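Parallelgreifer Drollero P2 für leichte Roboterarme

Artikelnummer 1056
Lieferzeit: 7 Arbeitstage

Der Drollero P2 ist ein elektrischer Greifer mit zwei Fingern. Wir haben ihn für Anwender gebaut, die mit kleinen und verschiedenen Gegenständen arbeiten und nicht für jedes Teil die Finger wechseln möchten. Die Kabel werden außen am Arm geführt, man braucht also keine Bohrung im Flansch.

Vor der Freigabe hat Kusum Joshi bei uns im Labor den P2 mit dem Vorgänger Vorberg verglichen. Beide Greifer bekamen die gleichen Aufgaben auf dem Tisch: kleine Teile von oben fassen, anheben und wieder ablegen, auch zwischen anderen Sachen, die im Wege stehen. 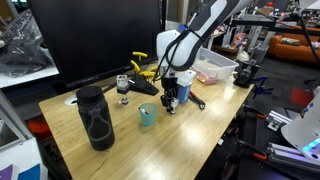
Von 241 Versuchen mit dem P2 waren 7 nicht erfolgreich, meistens bei sehr glatten Oberflächen. Für solche Teile empfehlen wir die Fingerauflagen von Polák, die man separat bestellen kann. Der Vorberg hat bei flachen Teilen öfter den Tisch berührt, dafür ist er etwas leiser.

Lieferumfang
Greifer mit Fingerpaar
Anschlusskabel
Schrauben für den Flansch
Anleitung auf Deutsch und Englisch

Die Ansteuerung geht über den Controller Pidau ab der zweiten Version. Bei älteren Geräten bitte vorher anfragen, Herr Ryszard Sobczak prüft dann die Firmware mit Ihnen zusammen.

Stand der Angaben: 1. Oktober 2018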